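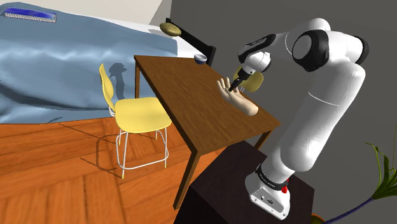 # Sim arm shoves the hand model instead of closing on it

**fencewire_87**

I'm putting together a handover rig in our shared workshop and doing the first stage in simulation before I let the real arm near anyone. The physics is the stock rigid body engine that comes with Fasutby, the arm is the vendor's six-joint description file, and the gripper is a two-finger parallel model I converted from CAD myself. The room is one of the furnished scenes from the Ida asset pack (table, yellow chairs, bed, parquet floor). I've left the furniture in so the camera work later has some clutter to deal with.

The target is a rigid model of a human hand, lying on the tabletop with the fingers raised. I want the gripper to come down from above the fingers, close lightly on one of them, hold for two seconds and release. The point of the exercise is to log the contact force and work out where to set the limit.

What I get is this:

- The approach is fine. The arm reaches the pre-grasp pose every time, no joint limit warnings.
- Over the last 20 mm or so of descent the hand starts sliding toward the wrist end, before either finger pad looks to be touching it.
- If I close the gripper at that point it gets nothing, or the hand jumps a few centimetres and spins.
- Force readout goes from zero to a spike of 719 N and back to zero in a single step.

Things I've tried: raising the friction on the hand from 0.5 to 1.2, slowing the descent to a quarter of the speed, and making the hand heavier (I went as far as 5 kg, which is silly). The heavy hand moves less but the spike gets worse. I also swapped the hand for a plain cylinder of similar width to a finger, and the cylinder grasps perfectly well.

Solver settings are default: time step 5 ms, so 200 steps a second, four position iterations. Gripper is position controlled. The hand mesh has 962 faces after I decimated it.

Is it the time step, or is the mesh no good? I'd like to know before I spend a weekend rebuilding it.

---

**Ming-te Kuo**

The cylinder test has mostly answered it. Your collision shape for the hand is almost certainly a convex hull.

Most rigid body engines won't do dynamic collision on a concave triangle mesh, or do it badly, so on import they wrap the mesh in a single convex hull unless told otherwise. For a cylinder the hull is the same as the shape. For a hand with spread fingers, the hull fills in every gap between the fingers and a good deal of the volume between the fingertips and the palm. The gripper is running into a solid lump that isn't drawn. That explains why it moves before visible contact, and why friction made no useful difference.

Check it first. In the viewer, turn off visual geometry and turn on collision geometry. If you see something shaped like a mitten, there you are.

The fix, in the order I'd do it:

1. Run the hand through a convex decomposition tool. Decimating the mesh beforehand doesn't help, so go back to the original. You want separate pieces for each finger segment and a few for the palm. Somewhere between 15 and 30 pieces is plenty for this.
2. Look at the pieces by eye. Automatic decomposition likes to bridge the web between adjacent fingers. If it does, raise the resolution or split the mesh by hand at the knuckles and run each part separately.
3. Set the contact margin. The default in a lot of these scenes is sized for furniture. For a finger I'd use 1 mm or less. A margin of 10 mm on both bodies gives you contact forces 20 mm out, which happens to match your figure for where the sliding starts, so you may well have both faults at once.
4. Recompute the inertia from the new shapes. If the inertia was worked out from the hull, or left at a placeholder, the spin you describe will persist after everything else is fixed.

Do the same check on the gripper. You converted it from CAD yourself, and if the converter merged the two fingers and the body into one link before hulling, the space between the pads is solid too. It managed the cylinder, so I doubt it, but it takes ten seconds to look.

On the spike: a position controlled gripper will push as hard as its force limit allows in order to reach the commanded width. If the limit in the description file is blank, some importers read that as unlimited. Put a real number in. I use 20 N for early trials and work down. Then command a closing speed with that force cap, and read the contact force averaged over 50 ms or so. A single-step value at 200 steps a second is mostly solver noise and I wouldn't set a limit from it.

Time step: go to 1 ms once the geometry is right. Going there first will only give you a smoother version of the same wrong answer.

---

**bajwa_shed**

Had something similar with a mug. I just fixed the mug to the table with a weld constraint and it stopped moving. You could do that with the hand. Also try a different gripper, the Kanard one works for me straight out of the box with no changes.

> **fencewire_87:** Thanks. I can see a weld would stop the sliding, but wouldn't it also hide the problem? I need the force numbers.

> **bajwa_shed:** Probably. I only needed the mug to stay put.

> **Ming-te Kuo:** It would make the force numbers worse. With the hand welded, all the penetration has to be resolved by the arm. A weld is reasonable later on if you want to represent a hand that's braced, but use a stiff spring to the table so there's some give.

---

**plainbearing**

Agree with the convex hull diagnosis. A few additions from doing a real version of this with a silicone hand on a bench.

A rigid hand will never give you a believable force curve. Real fingers compress by a few millimetres before the load climbs much, and the rigid model has none of that, so any contact goes from nothing to something more or less instantly. If your engine supports compliant contact, give the finger shapes a stiffness and some damping. I'd start at 10 N/mm and tune against a measurement. A kitchen scale and a piece of dowel will get you a rough curve from the silicone in an afternoon. I wouldn't measure it on your own fingers with a powered gripper, at any force setting.

Second, your approach direction. If you're descending on the fingers from above while they're raised and slightly spread, the opening axis of the gripper matters a great deal. With the pads opening across the hand, each pad has to fit into the gap beside the finger you're after. Measure that gap at the height where the pads will sit, then measure the pad thickness including any rubber. In my case the pads were 11 mm and the gap was 9 mm, and no amount of solver tuning was going to help. I rotated the last joint 90 degrees and took the finger front to back.

Third, log joint torques along with contact force. Contact force in simulation is whatever the solver says it is. The joint torques are closer to what you'll have available on the real arm, and if you compare the two now you'll know how much of the contact you'd be able to detect through the joints alone. On mine, anything under about 8 N at the gripper was lost in friction at the wrist.

Last, whatever limit you end up with in simulation, treat it as a starting point for the bench and nothing further. Contact with people has its own published limits and measurement methods, and they're written for real equipment. Look those up before the handover stage, and fit a hardware stop within reach of whoever is on the other side of the table.

> **fencewire_87:** Collision view shows a mitten. A very large mitten. The gripper is all right, three separate links with sensible shapes.
>
> Decomposed from the original mesh into 24 pieces. It bridged the ring and little fingers on the first go, so I split those two at the knuckle by hand. Margin was 10 mm on everything in the scene, now 0.5 mm on the hand and the gripper. The force limit was blank, as suspected, and is now 20 N.
>
> The hand stays where it is on approach and the gripper closes on the index finger. Averaged force settles at 17 N with the time step at 1 ms. There's still a small twist at the moment of release that I haven't tracked down — the inertia is recomputed, so it isn't that. Haven't tried compliant contact yet.

> **Ming-te Kuo:** For the twist, check whether the two fingers open at the same rate. If they're separate position controlled joints with no mimic constraint between them, one will let go a step or two ahead of the other and drag the finger sideways. Plot both joint positions over the release and you'll see it.

> **fencewire_87:** No mimic constraint in the file. The converter dropped it. Left finger leads by three steps. Adding it back in now.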